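Category: Jobs > Woodworking & Trades
2 min read
Print this page | E-mail this job

Bench Carpenter, Full Time, Terard Shop

Stodis is hiring a bench carpenter for its shop in Terard. We build and repair interior doors, built-in shelving and cabinets, mostly for older houses and small offices. The shop has been in the same building on Pillach Road for 11 years. This opening comes from a larger order book and is a permanent position.

Most of the work is done at the bench. You will cut and fit panels, hang doors, set hinges and latches, sand, and prepare pieces for the finisher. One or two days a month you will go out with the install crew, usually within the county. We do not do roofing, framing or decks.

A large share of our orders are repairs. Customers bring in doors that have sagged or split, and they want to keep as much of the old wood as they can. You should be comfortable taking a piece apart without damaging it, matching grain, and telling the office when a part is past saving. Estimates are written by the office, but we will ask you for your hours.
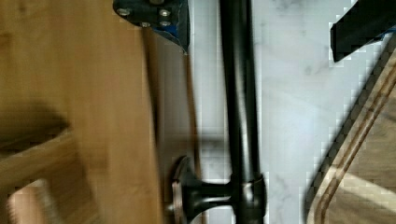
Light-brown wood panel with vertical grain, next to a black metal bar.

What we need from you:

- Three years or more of paid work in cabinetmaking, finish carpentry or furniture repair
- Safe, steady use of a table saw, router and planer
- Able to read a shop drawing and work from a cut list
- Able to lift 56 pounds and stand for most of a shift
- Valid driver's license

Spray finishing experience is useful but not required. If you have worked with the Kun door hardware line, say so in your application, as we fit a lot of it.

Hours are 7:00 to 3:30, Monday through Friday, with a half-hour unpaid lunch. Overtime is offered in the busy months and is optional. February is usually slow, and we use it for machine maintenance and shop cleanup at regular pay.

Pay depends on experience and will be discussed at the interview. We offer health coverage after 90 days, paid holidays, and a yearly tool allowance of $450. New hires also get a $500 payment at the end of the first six months. You bring your own hand tools. Power tools, blades, glue and safety gear are supplied.

To apply, send a resume and photos of three to five pieces you have made or repaired. Tell us which parts of each job you did yourself. Applicants we want to meet will be asked to come in for a paid half-day at the bench. Applications must reach the shop office by Wednesday, July 4, 2018. The office is closed that day, but e-mail sent before midnight will be accepted. No phone calls, please.

Print this page | E-mail this job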